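Cestas Mostine para cubiertos y utensilios (juego de tres)

Hola, soy Rajkumari Dixit y llevo la parte de mesa y cocina de la tienda. Estas cestas las pedí primero para mi casa, porque mi cajón de los cubiertos era un desastre, y me gustaron tanto que acabé metiéndolas en el catálogo (¡con bastante entusiasmo, lo reconozco!).

Van de maravilla con piezas sueltas de madera, las que nunca encajan en los cubiteros de toda la vida: palillos, cucharas de mango largo, cuchillos con mango de madera como los de la línea Kollow.
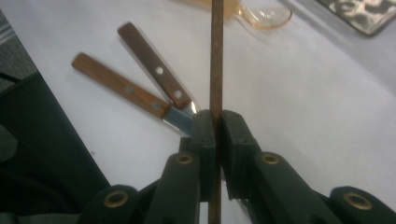

Cómo las uso yo

Una cesta por tipo de pieza y listo. Los palillos en una, las cucharas en otra, los cuchillos en la tercera, siempre tumbados y con cuidado al meter la mano. Los tenedores me los suelo dejar para el final, que son los que más salen y entran. El plástico es translúcido, de un marrón ahumado muy bonito, así que se intuye lo que hay dentro sin tener que sacarla del estante, y las asas ovaladas de los extremos vienen genial para tirar de ella con una mano. 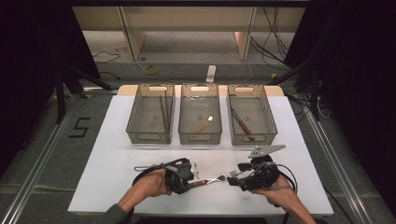

El fondo lleva una textura de malla fina y las paredes se abren un poquito hacia arriba. Yo las lavo a mano con agua templada y jabón; el estropajo duro mejor ni acercarlo, que el plástico se raya enseguida. También tengo otro juego en el baño, con peines y cepillos, pero eso ya es vicio mío.

Referencia: 3731
Contenido: 3 cestas, sin cubiertos
Precio: 14 euros el juego
Envío: 8 días laborables

Si buscas algo con tapa, mira la serie Farard, que sale un poco más cara. Para pedidos de hostelería escríbeme y te paso tarifa. El próximo lote entra el 30 de septiembre y ya admito reservas.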